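Subject: Re: [orkus-users] Cross-threaded caps on the sprayer task
10th October

Hoi-yan Yeh wrote:

> We have the Orkus two-arm cell on the trigger sprayer task and have
> logged 136 cycles with the current settings. The left arm holds the
> body, the right arm picks the head and screws it on. With one kind of
> bottle we get very few faults. With a mixed set we get cross-threaded
> caps and, less often, a dip tube that catches on the rim and folds.
> The Tredau wrist sensor on the right arm was zeroed in September. I
> have lowered the insertion speed twice and it made no difference to
> the folding. Is there an order in which the settings should be done?
> The setup sheet lists them but gives no order.

The order matters, and the sheet should say so. What follows is what we do on the Essien cell, which has the same arms and the Grustberg controller. Speed comes last. If the neck is in the wrong place, going slower only gives you a slower fault.

1. Body hold

Set the left grip for each body shape before you touch the right arm. A single grip width will not serve a mixed set. Ribbed bodies give the fingers something to seat against, but the rings also let the body settle at a small angle, and the neck moves with it. Smooth rounded bodies turn in the grip when the cap starts to bite. We do the job by hand first with every bottle in the set and note where the holding hand ends up. With the light green ribbed bottle on its side, the open neck points away from the person and the head is brought over from the right with the tube hanging free.

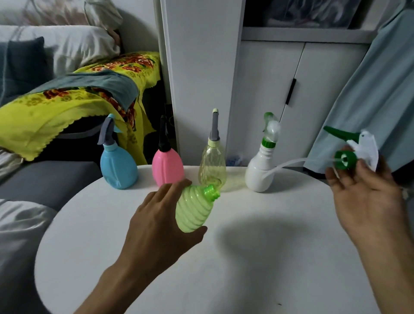 2. Neck position

Find the neck after the grip has closed. Our first program took the neck position from the body model, which was fine for a bottle standing on the table and wrong as soon as it was lifted. Now the left arm picks the body, stops, and the head camera finds the neck ring. If the measured center is more than 2 mm from where the model puts it, the arm sets the body down and picks again. Leave this check on, even in a short test run.

Watch for clear and translucent necks. The ring finder loses the near edge against a white table. A sheet of dark gray card under the work area fixed this for us, and we stopped adjusting exposure.

3. Tube path

The folding you describe is a tube problem, and it is separate from the threads. Tubes have a curve in them, and the curve is different on every head. The controller assumes that the tube runs straight down from the cap. It then drives the cap center to the neck center and the tip arrives somewhere else.

Add a waypoint with the head held high and tilted, and locate the tube tip there. Drive the tip into the neck first, then bring the head upright as the tube goes down. A person does it this way without thinking, with the body tipped toward the head and both wrists turning a little. The left arm needs to be free to move during this stage. On the default program it is locked, so set the left hold mode to "follow".

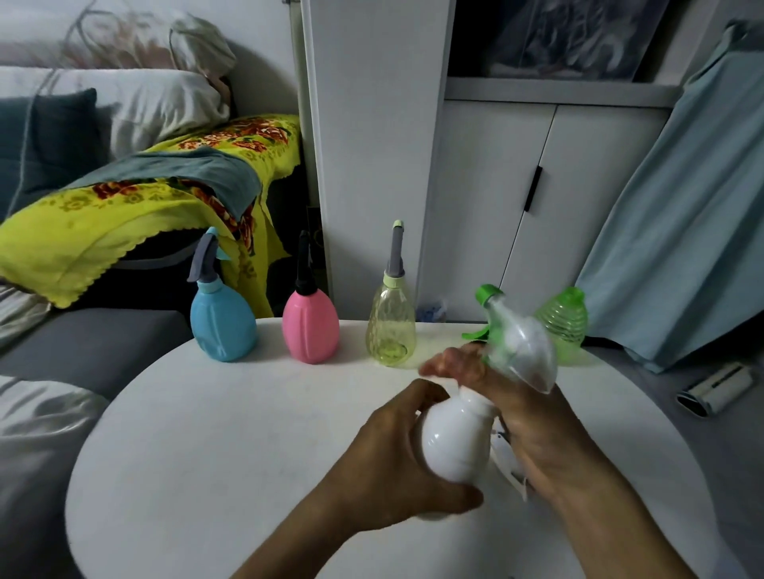

The waypoint should sit at least one tube length above the rim. If you mix tube lengths, set it for the longest. We tried a separate waypoint per head and dropped it, as the time saved was too small to notice and the table of values was a nuisance to keep correct.

4. Thread start

Zero the Tredau sensor at the start of each shift, with the gripper empty and the wrist in the pose used for threading. A zero from September is too old, and I would suspect it before anything else on your cross-threaded caps. Then:

Lower the cap until it touches the neck.
Turn it backward until the force drops, with a limit of one full turn.
Turn it forward at 50 percent of normal speed for the first half turn.
If torque rises in that half turn, back off and start again.

The backward turn was left out of the factory program. Ours has had it for 2,572 cycles and the thread faults that remain are nearly all from worn caps.

5. Final grip

For the last part of the turn, the right gripper should hold the head by its base. Closing on the lever bends it, and a bent lever will later read as a bad pick. On the tall narrow heads there is little base to hold, so we let the left fingers take the body from underneath and a bit to the side, and allow the right fingers to come lower than the program would like.
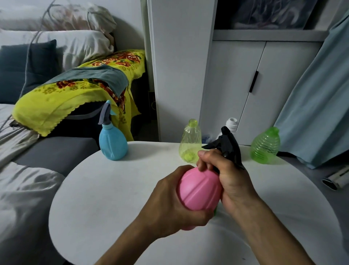

Clearance is the limit here. The right fingertips must miss the shoulder of the body through the whole turn — check this at low speed with each shape, and check it again after changing finger pads. Pads wear at the tips first, and a worn pad closes further than the controller thinks.

Once all five are done, bring the insertion speed back to where you had it. I would expect you to need none of the reductions.

Two questions for Hoi-yan. Which firmware is the Grustberg controller on? The "follow" mode has a different name on the older one. And do your folded tubes come from one head type, or from all of them? If it is one type, send me the tube length and I will compare it with our waypoint height.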